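Inicio | Foros | Soporte | Incidencias abiertas | Incidencias cerradas | Entrar

Incidencia: la batería deja de registrar golpes a mitad de canción
Producto: Kit rítmico Prulelano, con módulo Kellmont
Estado: cerrada por el usuario (con reservas)
Última actualización: 31 de mayo de 2008

Descripción inicial

El bombo funciona. La caja funciona. El plato amarillo funciona cuando le apetece, y el verde ha decidido que los estribillos no van con él. Ocurre en el modo carrera y en el modo libre, en dificultad media y en difícil. En fácil no lo sé, me queda algo de orgullo.

El fallo aparece siempre igual: empiezo la canción con todo en orden, llego a la mitad con un porcentaje que se puede enseñar a las visitas y, en algún punto del segundo estribillo, el verde deja de contar. El juego me abuchea. Sigo golpeando. El juego me sigue abucheando. Al terminar salgo al menú de prueba de pads y ahí el verde responde como un alumno modelo.

Lo que ya había probado antes de escribir, para ahorrarnos el primer correo:

- Apagar y encender la consola.
- Apagar y encender el módulo.
- Desenchufar el cable del verde, soplar dentro (ya sé, ya sé) y volver a enchufarlo.
- Cambiar las baquetas por otras.
- Actualizar el juego.

Primera respuesta del servicio técnico

Me pidieron que apagara y encendiera la consola. Después, que actualizara el juego. Después, que indicara si el producto estaba enchufado. Contesté a las tres cosas con la educación que me enseñaron en casa y adjunté el tique de compra, que es de febrero.

Segunda respuesta

Mejor. Alguien había leído el mensaje. La propuesta era subir la sensibilidad del plato verde en el menú del módulo, que viene de fábrica en 18, y repetir la prueba. Lo subí a 35. Resultado: el verde empezó a registrar golpes que yo no daba. Bastaba con pegarle al amarillo, o con dejar un vaso en la mesa con cierta convicción. Terminé una canción con más notas verdes de las que tiene la canción. Tampoco puntúan, por si alguien se lo pregunta.

Bajé a un valor intermedio y volvió el fallo original, un poco más tarde en la canción.

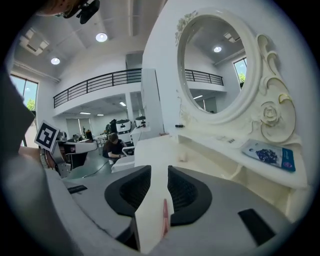

El siguiente paso fue descartar el retardo entre imagen y sonido, porque el foro insiste en que todos los males de este juego vienen de ahí. La calibración automática me dio un valor distinto en cada intento. La manual pide pulsar cuando coinciden el pitido y el destello, y a la quinta pasada ya no sabe uno si está calibrando el televisor o a sí mismo. Como además sospechaba de mi postura, pensé en tocar de cara a un espejo grande para vigilarme el codo derecho. Probé con uno bastante más humilde. El codo está bien. El verde seguía a lo suyo, así que el retardo y yo quedamos descartados el mismo día.

Prueba cruzada de cables

Cambié el cable del verde por el del azul. Si el cable estuviera mal, el fallo tendría que mudarse al azul. No se mudó. Cambié entonces las entradas en el módulo: el plato verde a la entrada azul y viceversa. Entonces sí. El plato verde tocaba azules sin perder ni uno y el pad azul, que jamás había dado un problema, se callaba en el segundo estribillo.

Conclusión provisional: el plato está sano, el cable está sano, la entrada verde del módulo no.

Queda por explicar por qué la prueba de pads siempre sale bien. Mi teoría es que en el menú doy golpes sueltos y en la canción van seguidos. Hice redobles en el menú durante un rato largo y, en efecto, el verde acabó callándose. Lo anoto por si le sirve a otro usuario: no se fíen de esa prueba si solo dan 5 golpecitos.

Tercera respuesta

Me confirmaron que existe una versión nueva del programa interno del módulo, llamada Lasach, que corrige «comportamientos ocasionales en entradas consecutivas». No sale en la página de descargas. Hay que pedirla. La pedí.

La instalación exige conectar el módulo a un ordenador, mantener apretados dos botones que no están juntos y pulsar un tercero. Tengo dos manos. El mentón resolvió el asunto al segundo intento.

Resultado

Con Lasach instalado y la sensibilidad otra vez en 18, toqué 2 sesiones completas sin pérdidas en el verde. El amarillo conserva su carácter, pero ahora falla tan poco que podría ser culpa mía y no pienso investigarlo.

Pendiente

El módulo olvida la sensibilidad cada vez que se apaga. En el foro recomiendan el soporte Janssen, que no tiene nada que ver con la memoria pero al parecer evita que el bombo camine por la alfombra. Abriré otra incidencia para lo primero. Para lo segundo he puesto un diccionario delante del pedal.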